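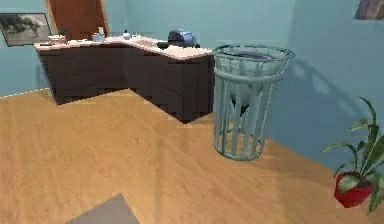

プラルトモント共同工房 ロボット製作班

3.2 模擬環境の構成

自作アームの動作計画は、実機に載せる前にすべて模擬環境で試した。図3に、そのうち台所を模した部屋の初期配置を示す。L字形のカウンターの上に食器や小型の器具を置き、床には円筒形のごみ箱と鉢植えを配した。アームのモデルは別ファイルで管理しており、図3の描画には含めていない。

図3 台所環境の初期配置(レンダリング画像、アーム非表示)

部屋のモデルは Moffat が作成した。当初は工房の作業台をそのまま再現する予定であったが、作業台では対象物の種類が限られるため、家庭の台所に近い配置に改めた。カウンターの天板は淡いベージュ、下部の収納は濃い茶色とし、奥行き推定の際に天板の縁が背景から分離しやすいようにした。収納の扉と引き出しは本実験では開閉させず、固定した剛体として扱う。

対象物には、白い浅い器、ティーポット形の白い物体、半透明の淡青色の容器などを用いた。半透明の容器は深度の欠測が生じやすいと考え、把持の評価からは除外し、障害物としてのみ計算に加えた。ごみ箱は側面に隙間のある形状であるが、衝突判定では外形を囲む円柱で近似した。鉢植えの葉についても同様に、個々の葉の形状は用いず、凸包で置き換えている。この近似によりアームが通過できる空間は実際より狭くなるが、安全側の誤差であるため許容した。

3.3 試行の手順

各試行では対象物を一つ指定し、カウンター上の別の位置へ移す動作を計画させた。試行数は対象物ごとに50回とし、開始時の位置を毎回変えた。計画の打ち切り時間は8秒で、これを超えたものは失敗とした。制御ソフトウェアには班で開発した Ikau を用い、関節の速度上限は実機の設定値の60%に抑えた。この値は Lunde が減速機の発熱を測定した際に決めたもので、模擬環境でも変更していない。

乱数の種は試行ごとに記録し、同じ条件を後から再現できるようにした。失敗した計画については関節角の履歴を保存し、原因を到達範囲外、衝突、時間超過のいずれかに分類した。複数の原因が重なる場合は、先に検出されたものを採用した。

模擬環境で成功した計画のうち、実機での確認に回したのは対象物ごとに5件である。実機側では工房の作業台に合板の天板を載せ、カウンターの高さに合わせた。ただし壁と床の位置関係までは再現しておらず、ごみ箱付近を通る経路は確認の対象に含めていない。実機のグリッパ Lilell は指先の摩擦が模擬環境の設定と一致しないため、把持力の比較は4章で別に扱う。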